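Valholm Place Names
README for release 2

Contents: a table of minor place names (fields, lanes, wells, landing places) from the parish of Valholm and the neighbouring farms at Brumberg and Grorkby, with their recorded spellings.
Compiled by: Bethel Berhe
Table format and checks: Gun-woo Koo
Last updated: 2024-05-28
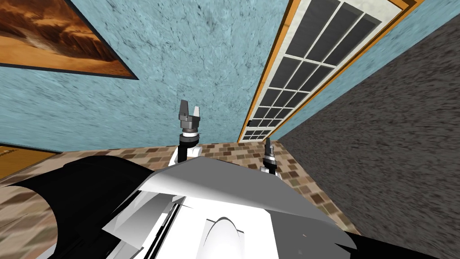
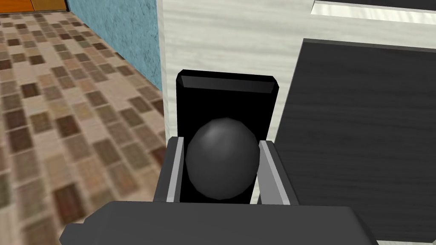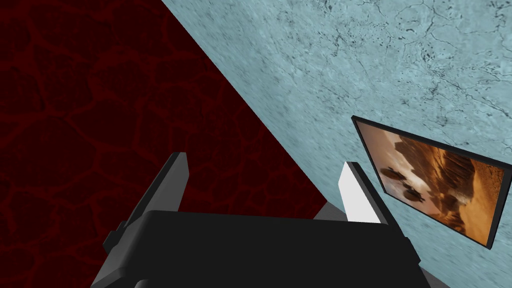
Computer renderings, all three.

Scope

The table holds roughly 4,000 spellings. Town streets are left out, as are names first recorded after the last enclosure map. House names are included only where the same name is also used for a piece of land. Names of rocks and shoals are included if they can be reached on foot at low water.

Files

names.csv: one row per place
spellings.csv: one row per recorded spelling, linked to names.csv by place_id
sources.csv: one row per document, with its shelf mark
changes.txt: differences from release 1

All files are UTF-8, comma separated, with a header row. Line endings are LF. Text containing a comma is enclosed in double quotes.

Fields in names.csv

place_id: whole number, never reused
head_form: the spelling used on the latest map
kind: field, lane, well, landing, rock or other
farm: Valholm, Brumberg or Grorkby
grid_e, grid_n: position in metres on the local grid, blank if unknown
certainty: a, b or c

Certainty a means the place is marked on a map. Certainty b means it was located from a written boundary. Certainty c means only the farm is known, and the grid fields are blank.

Fields in spellings.csv

place_id: as above
form: the spelling exactly as written, including capitals
year: four digits, blank if the document has no date
source_id: link to sources.csv
note: free text

Abbreviations in the documents have been kept. Where the clerk used a mark of abbreviation that has no character of its own, it is given as an apostrophe. Doubtful letters are in square brackets. The long s is written as an ordinary s.

Known problems

The 13 sheets of the Grorkby rent book are water stained along the fold, and readings from the inner columns should be checked against the original before they are quoted. Two wells at Brumberg share a head form and are told apart only by place_id. Grid positions for rocks were read from a chart at a smaller scale and can be out by up to 100 metres.

Sorting by head_form in a spreadsheet may put names beginning with an accented letter at the end. Sort on place_id instead if the order matters.

Corrections

Send the place_id, the field and the proposed value, with the shelf mark of the supporting document. Corrections without a source are kept on a separate list and do not go into the table. The Mbwambo transcripts count as a source for spellings but not for positions.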